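How do I find old newspaper coverage of a family member's killing?

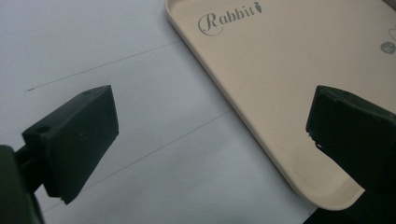

Hello everyone, and thank you in advance for reading, because I tend to run on. My grandfather's younger brother was killed in Brunholm when my mother was still a little girl, and a man was tried for it the following January, and that is nearly all any of us were ever told. My grandmother wouldn't have it talked about at the table. She died last spring, and my mother has finally said she would like to know what was printed at the time, while she is still well enough to read it. I've started putting what little we have together in one spot - it's a cream tray with a raised rim and "Rabbit" printed on it in gray script, so you can picture how official my archive is - and so far it comes to a funeral card and two letters. The funeral card gives his name and the church but no date of death. I have tried the big online newspaper sites and got 636 results for the surname, most of them about a family of horse breeders. Where would you go next? And is it possible to see the court file, or is that only for lawyers? My mother's birthday is coming and I would love to have even one clipping for her by then.

Posted by patientniece, Wed 6 December

Murdo Drummond

I'm so sorry about your great-uncle, and I think it's a kind thing you are doing for your mother. I went through something close to this with a cousin of my father's, so let me tell you what worked for us and you can take whatever is useful.

Start with the church on the funeral card. Parish burial registers are often handwritten and not online, but the office will usually look up one name if you write a friendly letter, and the burial date narrows everything down. Once you have it, read the local weekly paper for the two months after that date, page by page, on film if you have to. I know that sounds slow. The search engines on those big sites are working from poor scans, and a smudged surname simply doesn't come up. My father's cousin was printed under three different spellings in the same paper, and one of them I would never have thought to type.

For Brunholm you want the Lunden library, which took over the old newspaper collection when the Brunholm branch closed. Ask for the local history desk and tell them what you told us. They let me have 2 reels at a time, and the lady there set up the reader for me and brought a cushion for the chair.

The court file is a separate request. You don't need to be a lawyer, but for a killing you will probably be asked to show how you're related, and some pages may be held back. Ours took 20 weeks to arrive. Please read it before you hand it to your mother. There was a medical report in ours, with drawings, and my aunt opened it alone in her kitchen, and I still wish I had gone over there first. Newspapers can be rough as well. They printed home addresses and guesses from neighbors in those days, and some of the guesses about our family were plain wrong.

One more thing - look at the death notices and the thank-you notices a few weeks later. We found one that my grandfather had paid for himself, thanking the people who sat up with them, and my father keeps it in his wallet.

colletreader

Murdo's right about the spellings. Also try the Collet evening paper, it covered trials from Brunholm and the reports were longer than the weekly's. There's an index on cards in the Collet reading room, by name of victim and also by name of the accused. My reference was card 1669, so it's a big drawer, bring your glasses. They charge for copies.

Varkusora

just google the name with the word murder after it, worked for me

patientniece

Thank you all so much, I read these out loud to my mother over the phone and she had me go back and read the part about the thank-you notice again. The letter to the church went in the mail this morning. She remembers now that the surname may have been spelled with one L on the house, so I will try that too. Murdo, do you know if the Lunden library is open on Saturdays? I work during the week and it's a long drive for me.

Murdo Drummond

They were open Saturday mornings when I was going, but do call first, as the film readers get booked up. Ask for the one by the window, it has the better lens. And please let us know what you find, if your mother doesn't mind!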